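Filed under: Robot Club, Student Projects

Posted 5th June by the Drundeo blog

Sock week! I've been promising a proper write-up of our class project since May, and my notes have gotten so long that I'd better get going before they turn into a novel.

For anyone new, I'm in an after-school robotics class, and our team (we're called Urnetti, long story, blame the whiteboard) picked laundry as our theme for the Zistirari student challenge. Other teams went for stacking blocks or sorting bottle caps. We went for socks. They looked easy on the sign-up sheet — they are so not easy.

The plan is to collect a big pile of practice runs with the hand-held grippers, then train a model on them and hope it picks up our good habits and skips the bad ones. One person works both grippers, one holding the toe end while the other goes for the cuff. My wrists had opinions about this after the first 20 runs, but you do find a rhythm, and I got weirdly fond of the little squeeze at the end.
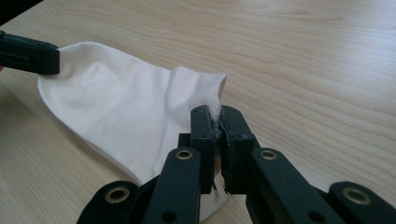 What we changed after the first try

The cuff is the whole game. If you pinch just one layer, the sock opens up nicely and you can do something with it. Grab both layers and it stays flat as a pancake, and you get to start over. So now we go in slowly, close on the very edge, lift a tiny bit and look before doing anything else.

We also made a rule about white socks on the pale table, where the edges are tough to pick out once the light gets flat. I want to try a dark cloth underneath, but half the team says the model should learn to cope. We're still arguing (nicely!) and I think I'm losing.

As of tonight we have 1077 runs saved, and the goal is 2635 before the demo in the Lindqvist building. I threw out 27 of mine for being too sloppy, which hurt, but I watched them back and yikes.

Next up is matching pairs, and after that maybe a T-shirt if we're feeling brave. If you've got old socks without holes, bring them by — stripes are especially welcome!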